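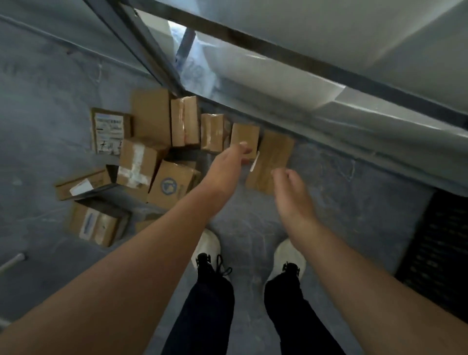 Boxes on the concrete, waiting to be flattened.

Drellau Works > Tenant Newsletter > Around the Building

Search this site Search Enter keywords Go

Last updated: December

The cardboard season is upon us

Every building has its own way of knowing that the year is nearly over. Some get a tree in the lobby. At Drellau Works we get boxes, which arrive full at the front, are carried upstairs with some excitement, and come back down empty to lie on the ground floor in whatever position they landed. Upright, sideways, on top of each other. We are told this is called "dropping them off for recycling."

The boxes themselves are blameless. Brown corrugated is good stuff and the mill will take all we can give it. What the mill will not take is a box that is still a box. Hamann, who haul our paper and card, charge by the container and not by the pound, so a container full of unflattened boxes is mostly a container full of air, and the air in this building costs 17 dollars more a pickup than it did last winter. It is the same air. We asked.

So, a few house rules, most of which you have heard before and one of which is new.

Flatten it. Slit the tape on the bottom, push the sides over, done. The thick ones that fight back can be stood on. Please take the bubble mailers, air pillows and foam corners out first, including the single foam corner at the very bottom that everyone leaves in.

Tape can stay. There has been a lively correspondence on this in the suggestion box, some of it underlined. Hamann's people have confirmed that ordinary packing tape gets screened out during pulping and you do not need to spend your lunch break peeling it. If your sender has wrapped the box end to end like a mummy, pull off what comes easily and let the rest go.

Labels are your business. The paper can be recycled along with the box. Your name, address and a fair idea of what you ordered go along with it too, so tear the label off or black it out if that bothers you. Packing slips tucked into the flaps should come out and go in the office paper bin.

Food boxes are not cardboard. They were, before the pizza. Anything greasy goes in the regular trash, and yes, you may tear off the clean lid.

The new one concerns size. Anything taller than the rail on the cart now needs to be cut in half before it goes in. Last month a single enormous carton, formerly the home of a Preltau standing desk, rode up and down in the freight elevator for most of an afternoon. It had better attendance than the fire drill.

The cage is open from 9 in the morning until 9 at night through the end of the month. Box knives are on the hook inside the door, attached by a chain, for reasons that go back several box knives. The cart holds 800 pounds and should not be used to find out whether that is true.

If you need good boxes for mailing or moving, leave a note at the front desk and we will set the sturdy ones aside. They are free, and there are plenty where those came from.

Next month in Around the Building: Panel, the ground-floor café, brings back the soup, and the bike room gets a second lock.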